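Care of Worktops and Table Surfaces
Household Guidance, Section 3

Residents and kitchen users are asked to follow the guidance below when cleaning pale worktops, tables and other smooth light-coloured surfaces. It replaces the sheet issued in May and applies to all shared kitchens at Fodeck, including the workshop kitchen in Room 14.

Daily cleaning

Clear the surface completely before wiping. Lift small appliances and chopping boards instead of pushing them aside, as grit trapped underneath will scratch the finish. Brush away dry crumbs with a soft, dry cloth, then wipe with a second cloth wrung out in warm water and a little washing-up liquid. Work from the back edge towards the front. Rinse the cloth and wipe again, then dry the surface with a clean tea towel.

Specks and small marks

Pale surfaces show every grain of pepper, coffee and pencil dust. Small dark specks should first be lifted with a dry cloth or a piece of folded kitchen paper. Rubbing them with a wet cloth tends to smear them.

A speck that does not lift may be softened with a damp cloth laid flat over it for several minutes. If it remains, apply a paste of bicarbonate of soda and water with a fingertip, leave it briefly and wipe it off. Metal scourers, scouring powder and the green side of a sponge are not to be used. Neat bleach will dull most finishes and may leave a yellow patch.

Where a mark cannot be removed by these means, please leave it and inform Birsen Güneş at the household office on extension 374. Knives should not be used to scrape the surface.

Edges and neighbouring materials

Dirt collects where a smooth surface meets a rougher one, such as a textured mat or a woven cover. Move loose coverings away and shake them outdoors before cleaning begins. Fixed coverings should be vacuumed with the narrow nozzle – on low power – and the join then wiped with a cloth that is barely damp. Water must not be allowed to stand along the join.

Cloths

Cloths used on worktops are kept separate from floor cloths and washed at 60 degrees. Fabric softener should be left out of the wash, as it leaves a film that shows as streaks on light surfaces. Fresh cloths are kept in the drawer beside the sink.

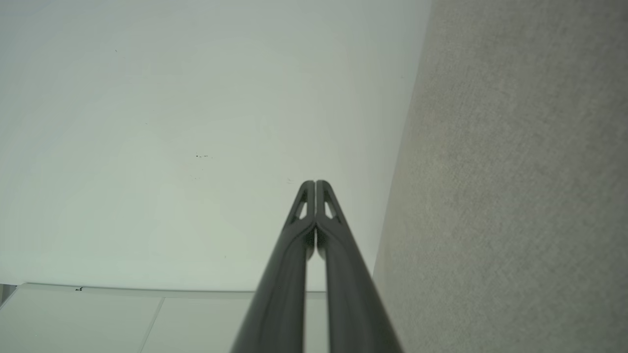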